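Section 5: Booking a Creative Workshop Through the Gallery Portal

Welcome to the part of the guide that most people turn to first! If you have already made your Imrie account and can see your name in the top corner of the page, you are ready to begin. If you can't, please go back to Section 2 and finish there before carrying on, as the portal won't let you hold a place without an account (it will let you browse as long as you like, which is a pleasant enough way to spend a lunch hour, but the booking button stays grey).

The steps are written for members of the Toltov Gallery, but they work in just the same way at any museum or arts centre that uses Imrie. The colours may be different, and one or two of the buttons may have other names.

Before you start

Have these things to hand:

Your membership number, printed on the back of your card
The names and ages of any children coming with you
A note of any access needs, such as a seat with a back, step-free entry or large-print handouts
A payment card, if the workshop carries a materials charge

Finding a workshop

1. Sign in and choose What's On from the menu. On a phone, the menu is hidden behind the three short lines at the top left.

2. Choose Make and Draw. You will see drawing mornings, printmaking, family collage, clay, and the evening talks that finish with a bit of sketching. Exhibitions and concerts have their own pages and won't show up in this list.

3. Narrow the list down if you'd like to. You can pick a month, an age group, or Beginners Welcome. Do go gently with these — if you tick everything at once you may well end up with an empty page and think the gallery has given up on you.

4. Select the title of a workshop to open its page. Read the part headed What to Expect, where the tutor says what you'll be making, what is provided and what you ought to wear. Aprons are lent out for the messier sessions, though sleeves are your own affair.

Note: A small clock beside a title means that booking hasn't opened yet. Select the clock and the portal will send you an email when it does.

Reserving your place

5. Choose Reserve, then pick the number of places. Members can hold up to 5 places on any one workshop. If you are bringing a larger party, please use the group form described in Section 7, even if you can see plenty of room on the page.

6. Type in the name of each person coming. Nicknames are fine, and they are what will be written on the sticky labels at the door, so choose whatever people would like to be called for the morning.

7. Fill in the box marked Anything We Should Know. The tutors do read it, and it is a great help to them to hear beforehand that someone is left-handed, hard of hearing or rather nervous about drawing in company.

8. Check the summary and choose Confirm. If there is a charge, you'll be taken to the Cliltik payment page and brought back again once the payment has gone through. It can be slow in the evenings, so give it time.

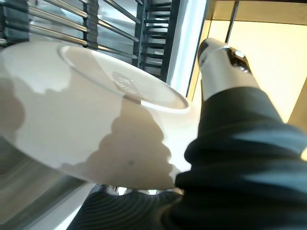
Caution: Please don't press the back button while the payment page is working. Doing so can leave you with a payment made and no booking to go with it. It can be put right, but it means a telephone call and a little patience on both sides.

9. Wait for the confirmation email. It carries a booking number and a square code for the front desk. You can print it, or simply show it on your phone.

Note: If nothing has arrived by the next morning, look in your junk folder, and then look under My Bookings in the portal. A workshop listed there is safely booked, whatever has become of the email.

Joining a waiting list

Popular sessions fill up quickly, especially the October half-term ones, and you will then see Join List where the Reserve button used to be.

10. Choose Join List and say how many places you'd need. If you'd be happy with fewer, tick Fewer Would Do, and you'll have a better chance of hearing from us.

11. Watch your email. When a place comes free, the portal offers it to the first person on the list and holds it until 5 o'clock the following afternoon. After that it goes to the next person, and you keep your spot on the list for any later places.

Caution: Joining a waiting list doesn't reserve anything. Please don't set out for the gallery until you've had an email with a booking number in it.

Changing or cancelling

12. Open My Bookings and choose the workshop you want to alter.

13. To change a name, choose Edit Names. You may do this right up to the start of the session, so a friend can easily go in your place if you wake up with a cold.

14. To give up one place or all of them, choose Release Places. Any charge is refunded to the card you used, provided you cancel at least 2 days beforehand. After that we can't return the money, as the materials will have been bought in, but do release the place anyway so that someone on the list can enjoy it.

If the Hutard reader at the desk won't scan your code

Turn up the brightness of your screen and try once more, holding the phone flat and a hand's width from the glass. Printed codes sometimes fail if they have been folded across the middle. If neither works, read your booking number out to the person at the desk and they'll type it in — it takes hardly any longer, and your place is quite safe in the meantime.

Messages you may see

Message 152: Your membership has run out. Renew it under My Account, then come back to the workshop page and begin again from step 5.

Message 346: Someone else was booking the last places at the same moment and got there first. No payment has been taken. Choose Join List if you'd like to wait for a place.

For family tickets and school visits, carry on to Section 6.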